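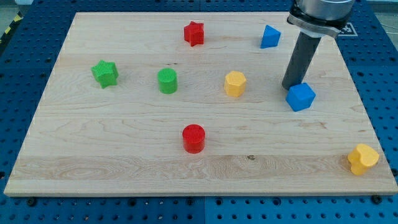 *Eight small plastic blocks on a wooden board, blue pegboard underneath.*

# Copper, curcumin and a lot of yeast

My question for this project was pretty simple: if you hook curcumin (the yellow stuff in turmeric) onto a copper ion, does it slow down yeast cells more than curcumin by itself? People have been making metal complexes of plant compounds for years, partly because curcumin alone breaks down so fast in water. I wanted to try one I could make with what we had in the Drinholm teaching lab.

## Making the complex

I mixed curcumin and copper acetate two to one in warm ethanol and left it stirring for 90 minutes. The bright orange went to a muddy brown, and a fine solid settled out. My first batch was a mess - I rinsed it with way too much solvent and lost most of it down the filter. So-ying Siu showed me how she does hers with small, ice-cold rinses and the second batch was so much better!

We don't have our own infrared instrument, so Lok-yiu Fang let me run the powder on the one in the Mathew building. The carbonyl peak had moved compared to plain curcumin, so I'm fairly sure the copper is bound where I wanted it.

## Testing it

I grew baker's yeast in 16 tubes: four with nothing added, four with plain DMSO (the solvent I dissolved everything in), four with curcumin and four with the complex. Then I followed the cloudiness for 9 hours and put the readings into Estumon, which drew the growth curves for me.

The DMSO tubes kept up with the untouched ones. Curcumin slowed things a bit. The complex slowed them a lot more, and the four curves sat close together, so I don't think it was one odd tube.

## What bugs me

I never ran copper acetate alone. Copper is hard on yeast all by itself, so I can't say how much of the effect belongs to the complex. Nour Haddad caught this when she read my draft (ouch). I also had no time to check whether the complex holds together in the growth medium - it may well fall apart in the first hour.

And yeast is yeast. I started out hoping to say something about tumor cells, and nothing in here lets me do that.

If Pak-hei Tse picks this up in the fall, the copper control goes first. My leftover powder is in the brown vial in the Drinholm desiccator, second shelf.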